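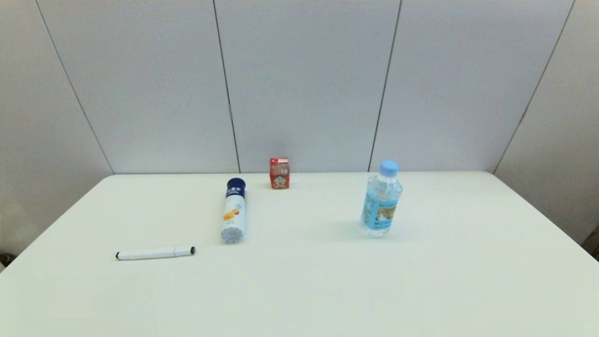 Small carton, water bottle with the light blue cap.

Plallau 2 Portable Fridge
Sold by Coetzee Outdoor & Road
Fridge only: $245
Fridge with Vandosora cover: $279
In stock, both versions
Add to cart
Save for later

Small chest fridge for the car, the cabin, the back of the shop. Real compressor, not one of those warm-ish plug-in boxes. Runs off the car socket or the wall, both cords in the box. Lid lifts right off for loading.

We've sold the Plallau since the first model. This is the second one. Better hinge, quieter fan, same footprint, so your old straps and slides still fit.

What fits

Short bottles standing up. Tall ones lying down, caps toward the hinge. Juice cartons anywhere, they go in the gaps. There's a shallow shelf over the compressor, it's the warmest spot, good for butter and fruit and anything you don't want icy. Eggs too if you trust the road.

Wire basket lifts out. One divider, slides left or right. If you only carry drinks, leave the divider at home and you get a bit more room.

Won't fit: a full gallon jug standing. People ask every week. It goes in on its side if the cap is good.

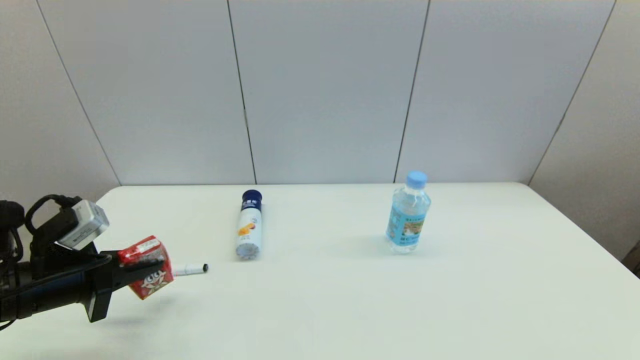

Thabiso Ngubane

Notes after a long weekend and then most of June with this one in my own truck.

Load it cold. Biggest thing. Put everything in the kitchen fridge the night before, run the Plallau empty from the wall for an hour or so, then move it all over. Loaded warm it gets there, but you'll be halfway to the lake and the battery has been doing all the work.

Cartons freeze first if they touch the side wall. Kids loved it, slush. Put a dish towel down that side if you want them drinkable.

Middle setting is plenty for drinks. I only went colder for meat. The dial has no numbers on it, just a blue line that gets thicker, which I thought was dumb and now don't mind.

Noise: a hum, then a click, then nothing for a while. Slept in the truck next to it two nights. Fine. My brother in law says not fine. He hears everything.

Lid seal picks up sand. Wipe it before you close up or it leaks cold from one corner and you wonder why it never shuts off. Took me a day to work that out.

About the cover

The Vandosora cover is quilted, dark gray, elastic at the bottom, flap over the vent side. Leave the flap OPEN when the fridge is running. It's printed on the tag, tag falls off, so it's here too. Cover helps most in a parked car. Indoors you don't need it.

Pocket on the front holds the wall cord and not much else. Machine wash, hang dry. It shrank a little for one customer who used the dryer and she now has to fight it on.

Older Clirkero covers fit but the vent is on the wrong side. Please don't cut a hole. Well, cut one if you want, we just can't take it back after.
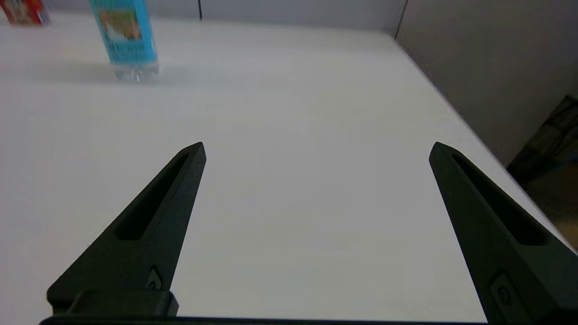

Thabiso Ngubane

Power, since most of the mail is about that.

Car socket: fine while driving. Parked, the fridge watches the battery and shuts itself off when it drops too low. Three positions on the little switch. Use the high one if it's your only battery. Low is for a second battery and nothing else.

If it beeps and stops the minute you start the engine, wait. It comes back on its own. If it beeps while driving, check the plug, those sockets are loose in a lot of cars and the plug works itself out on gravel. A twist usually does it.

Long extension cords on the car side are a bad idea. Thin wire, long run, the fridge thinks the battery is dead. Park closer.

Home: any wall outlet. Keep a hand's width clear at the vent. Don't push it up against a curtain.

Storage: dry it out, prop the lid with a rolled sock. Closed and damp for a month is how you get the smell. Baking soda and warm water gets it out, mostly. No bleach on teh seal.

Parts

Basket, divider, lid seal, both cords, feet. All kept here in the shop. Give the serial number when you order, it's on the plate by the vent. Serials up to 1,999 have the old round feet, everything after has the square ones, they don't swap.

Hinge pins are free, just ask. Postage is on us if they go in an envelope.

Returns

Clean, dry, with both cords. Box if you still have it. Pick up from the counter or we ship, heavy item rate shows at checkout. No shipping to PO boxes on this one, the carrier wont take it.

Page updated Jun 29, 2019

Also look at: Vandosora cover on its own, tie-down straps, Clirkero ice bricks (discontinued, last few at the counter)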